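Fiction > Short Stories > Workplace

Print this story | E-mail this story

The Sorting Table

The inventory procedure for the Mtshali building had 84 steps, and Xolani Oosthuizen had written all of them. Step one was to clear a surface. Step two was to wipe it. He had allowed four minutes for the wiping and it took him three, so he entered three.

The building was to be handed over at the end of June. Before that, every loose item on the second floor had to be given a number, a condition code and a destination. The destinations were Keep, Return and Dispose. Gert Steyn, who had run the floor until his retirement, had kept no list of any kind. He had kept the items. The first pass through the closets produced 3,066 of them, and the first pass did not include the hall.

Lesego Matlala arrived at a quarter past eight with the label printer.

"What are the codes for condition?" she asked.

"A through D. A is unused. D is incomplete or unsafe."

"And if it's complete and safe and we don't know what it is?"

"Then B, with a note."

She loaded the printer. The labels were the narrow type, which held 30 characters including spaces. Xolani had tested the abbreviations against that limit the week before and had found only one that overran.

They started with the small parts, as the procedure required. Small parts were sorted by color and then by shape. Sorting by color was fast and could be done by one person. Sorting by shape was slow, and disagreements had to be settled by reference to the chart. By ten o'clock the color stage was done and the bins were at the back of the table, blue, green and red. Lesego wanted to know why the order was not alphabetical, with green after blue and red last. Xolani said that it was. She looked at the bins again and printed the next label.

The single items came after that. A single item was defined in section two as any object with no match elsewhere on the floor. It was placed on the rear part of the table, behind the seam, until its line on the sheet had been filled in. The front part was the working area and was to be kept free of stock.

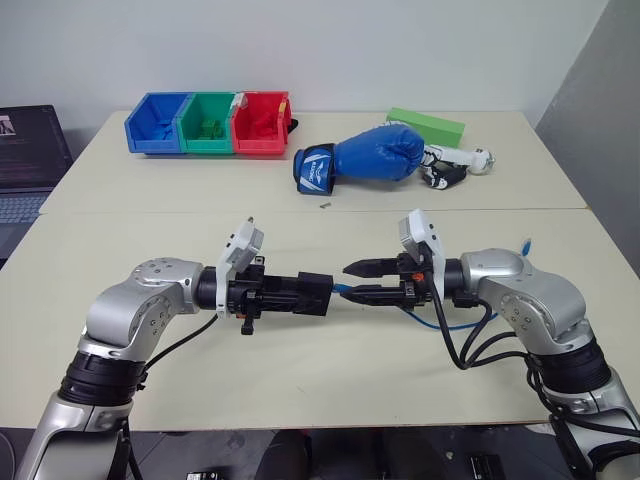
Item 338

The glove was entered as 338. Under Description, Lesego typed "Glove, boxing, blue." Under Quantity she typed one. The form then asked for Side, left or right, because it had been adapted from a form for work gloves, and she stopped there.

"Where's the other one?" she said.

"There is no other one. That's why it's a single item."

"Somebody bought a pair."

Xolani checked the closet sheets. Closet four listed a jump rope, a bag of chalk and a wall clock. Closet five listed cable. He read both sheets twice, the second time from the bottom up, a method he used for finding errors in his own work.

"We could call Gert," she said.

Calls to former staff were covered in section six. They were permitted between nine and noon, one call per day, with all questions prepared in advance. He wrote the question on the back of a label sheet. He crossed out "kindly" and dialed.

Steyn answered on the second ring. He listened to the item number, the description and the question.

"Blue," he said. "With the white on the cuff."

"Yes."

"Yannick Leblanc has the other one."

Xolani wrote the name down. Leblanc had managed the floor below, in the years when it was leased to Tasidik. "For what purpose?" he asked.

"We took one each when he moved out. Neither of us boxed. It was in a box of things from the fair, and he said it would be stupid to let one man have both." There was a noise on the line, possibly a chair. "Is it in good shape?"

Xolani leaned over the table. The padding was rounded and had a shine to it.

"I would code it B," he said.

"That's fair. Does Yannick know the building's going?"

The question was not one of the prepared ones, and section six did not cover questions in the other direction. Xolani said that he had no information on that point. Steyn said he might give him a ring, then – he had been meaning to since Thursday – and hung up.

Lesego had her hands over the keys. "Keep, Return or Dispose?"

Keep meant the new site, where there would be a shelf for it and no reason to take it down. Dispose meant the container in the yard. Return required an owner of record and a delivery address, and Steyn had given neither.

"Return," Xolani said.

"To which one?"

He looked at the field. It accepted a single name. He took the sheet from the printer tray, ruled a line through the field with a pencil, and wrote both names above it, Steyn first, in alphabetical order reversed. Then he erased them and put Leblanc first.

She printed the label. It came to 27 characters. He attached it to a loop of string, since adhesive was not approved for padded goods, and initialed the line.

"Next," he said. "The green block."

"Is that a single item, or does it go in with the green?"

He reached for the chart.

Contact us | Copyright Skamero Stories, all rights reserved | Back to top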